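I finally made it to the open day at Cirkau! I'd been meaning to go since July, and the drive is only 89 miles, so no excuses. They had 4 demo stations, and I skipped right past the big shiny welding one to hang out with the table-clearing arm, where I stayed almost 2 hours (my feet were not happy with me).

What I liked is that the table looks like my kitchen table. Mugs, bottles, a chip bag in a basket, stuff shoved back along the wall. The guy running the Godov station told me they swap things out all day so the arm can't get too comfy. He also let me try the controls, and wow, I am bad at it. You nudge your hand a little and the arm really goes! I asked if it could do my dishes and he laughed a bit too long.
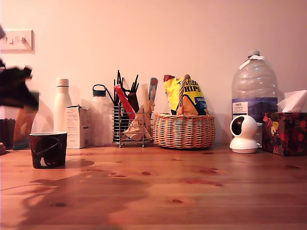 The arm zipping by on the left, black mug up front.

I grabbed a Drarano sticker on the way out and ate a very sad pretzel in the parking lot. Going again next year, with better shoes.

2 comments

pretzelfan: Was the line long for the controls? My kids would love that.

mossy_gears: I stayed at the welding station the whole time, now I'm jealous!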